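Packing for a Hospital Stay: Household Tricks That Saved My Sanity (and My Sweatpants)

By Danica Kos
April 12, 2018
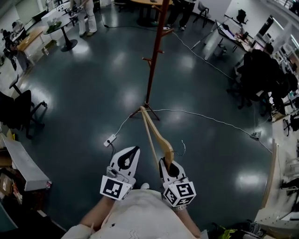 I have now packed for three planned hospital stays in one family, two for my dad's hip and one for my own gallbladder, and I've gotten weirdly good at it! The lists they mail you are fine as far as they go (ID, medication, slippers) but they skip all the little home stuff that makes the week easier. So let me start with clothes, where I went wrong the first time by cramming everything into a gym bag. What you want is one going-home outfit on a hanger, top over bottoms, the whole thing inside a pillowcase with a hole snipped in the end. A wooden hanger with a long straight bar is best for this, as the pants fold over it and stay put, and you can hang the lot on the coat stand by the door the night before. In the morning you grab it and go. Most rooms have some kind of narrow closet and your outfit goes straight in there.

Loose is the rule for going home. After my gallbladder I could not stand a waistband anywhere near me, and I had packed jeans. Jeans! My neighbor Nayeli Xolalpa drove home and back for my pajama bottoms. Now I tell everyone to pack pants one size up, with a drawstring, and a shirt that buttons in front. If it's a shoulder or arm operation, the button front matters even more.

Shoes: slip-ons with a real back to them. Dad's flip-flops were taken away from him on the first afternoon, and quite right too.

Parking money. Oh boy. Our hospital garage still has one machine that only eats coins, and it's always the one you end up at. I keep an old vitamin bottle of quarters in the glove compartment, and a strip of masking tape on the lid with the hourly price written on it. Ask at the front desk about a weekly pass before you pay for a single day. Nobody offered me one, and I paid by the day for Dad's whole first stay before a lady in the elevator mentioned it. I was so annoyed I ate a whole bag of vending machine pretzels.

Label everything, and I mean everything. Chargers, glasses case, hearing aid box, denture cup. I use white first-aid tape and a laundry pen, and the writing has held up through plenty of wiping. Put your last name and your cell number on there. Dad lost a charger on the first stay and zero on the second.

While we're on chargers, bring a long one. The outlets are behind the bed, always, and a short cord leaves your phone dangling somewhere near the floor. I roll mine up inside a toilet paper tube so it doesn't knot around the toothbrush.

Snacks for the visitor (you!) go in a flat container, not a bag, so you can balance it on your knees. Cheese, crackers, grapes. Skip anything smelly if there's a roommate. I once brought egg salad and I still think about that poor man.

The kitchen before you leave: clean out the fridge two days ahead, and freeze the milk if it's nearly full. Pour a little off first or the jug will split. I also cook one big pot of soup and freeze it in muffin tins, then pop the pucks into a bag. Two pucks make a lunch when you come home and don't feel like eating much. A muffin tin rubbed with a tiny bit of oil lets go of them more easily, or you can sit the bottom in warm water for a minute.

Put the things you use daily at counter height. Kettle, mugs, tea, cereal, pills, dog food. After an operation you may be told not to bend or reach, and the saucepans in my kitchen live in the lowest drawer imaginable. I move two of them onto the stovetop and leave them there for the whole recovery.

Bathroom: tape down or take up the mat. Up is better. Same with the hall runner, which I roll and slide under the spare bed.

Paperwork goes in one clear zip folder with a pen clipped inside. I write questions for the doctor on an index card as they come to me, because when the doctor walks in at some ungodly hour my head is completely empty. Leave room under each question for the answer.

Last thing, wash the sheets and make the bed the day you leave. Getting back into clean sheets after a hospital mattress is pure heaven, and I'd do that one even if I forgot all the rest!

Shares: 1,929
Comments: 16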